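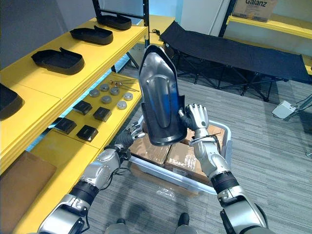
Head camera view during a two-handed shell handling episode. Both hands hold the part by its rim.

Surstead Bimanual Recording Kit

Overview
The Surstead kit records demonstrations of two-handed handling for use as training data. It is supplied for humanoid platforms with a head camera and a multi-fingered hand on each arm. An operator drives the arms remotely. The kit logs the head camera stream, joint positions for both arms, finger positions and the operator's commands against a single clock.

Typical tasks
Shelf to bin transfer, part reorientation, hand-to-hand passing, and sorting of small parts such as discs, rods and boxes. Large curved parts with a glossy inner surface should be recorded under several lighting set-ups, as reflections move across the surface when the part is turned.

Episode handling
Each episode is stored as a separate folder with a task label, an operator code and a result flag (complete, partial, abandoned). Abandoned episodes are kept by default and can be filtered on export. Episodes of up to 149 seconds are written without splitting. Longer ones are divided at the nearest pause in arm motion.

Reference set
Licence holders receive the Hilletach set: 2,432 episodes covering 38 tasks, recorded in a furnished room with open shelving and carpet. Labels were checked by Manee Thepsuriya at Sombatkul. The set is intended for pre-training and for checking an import script before local recording begins.

Set-up notes
Calibrate the head camera after any change to the neck mount. Secure forearm cables before recording. Objects that block the camera's view of a hand are acceptable; do not trim these sections. Return shelf items to varied positions between episodes.

Supplied items
Recording unit, operator station licence, calibration board, mounting hardware, printed task cards (100).

Compatible software
Furnel export tool, version 3 or later. Earlier versions do not read the finger channels.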